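Gripper closes again by itself during handover to a person

Posted in: Grippers and end tools

Wiron_user

Hello everybody. I have a problem with a hand-held gripper and I am not sure if it is electrical or if it is in my settings. Please excuse my English.

The gripper is a two-finger type from Vandholm, with the trigger unit and the small controller box. We use it to practice handovers. One person holds the tool, another person takes the object from it or gives an object to it. We do this with soft things, for example bouquets, because later the same fingers must go on an arm.

The fault is this. I release the trigger, the fingers open, and in the moment when the other person has the stem in his hand, the fingers close again. It does not happen every time. In the log I see the force limit is set to 8 N, but when it closes by itself the current goes much higher than in a normal grip. One time a colleague got his fingertip pinched. He was not injured, but he was not happy, and I do not want a second time.
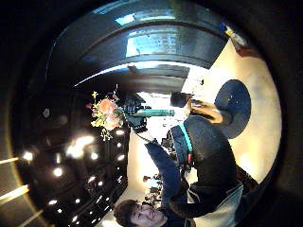
With no person near, on the bench, I made 200 open and close cycles and had zero faults. So I think it has to do with the pull of the other person, or with the cable when I stretch my arm forward. I changed the trigger cable already and it is the same. The firmware is what came with it, I did not update.

Has somebody seen this? Is it safe to continue with a lower force, or must I stop?

Evangelista

Stop using it with people until you find the cause. A lower force limit does not help you if the controller is ignoring the limit, and your current reading says that it is ignoring it.

I had nearly the same thing on the same controller. In my case it was the "regrip on slip" function. When the object moves between the fingers, the controller believes it is dropping the part and closes harder, and for this correction it uses its own limit, not the one you typed in. Mine was set to 200 percent of the normal grip. A person who pulls on a stem looks exactly like slip to the sensor. On the bench nothing pulls, so you will see no fault there.

What I would do:
Open the grip settings and go to the second page, "Hold behavior".
Turn regrip off, save, and switch the power off and on. Without the restart it keeps the old value.
Clamp the tool to a table, grip a foam tube and pull it out with a string. Keep your fingers away.
Look in the log for event 1,725. This is the regrip event on my unit. If it comes at the same time as the closing, you have your answer.

If it still closes with regrip off, then I would suspect the trigger — the switch inside can bounce when the handle is twisted.

Zamurgate

try updating the firmware, fixed a lot of things for me

Wiron_user

Thank you Evangelista. Event 1,725 is in my log, each time in the same second as the closing. I turned regrip off and made the test with the foam tube and the string, and it stayed open. First I forgot the restart and thought it was not working, so this line of yours was important.

I will repeat the string test with the handle twisted before any person puts a hand there again. The update I leave for later, I prefer to change one thing at a time.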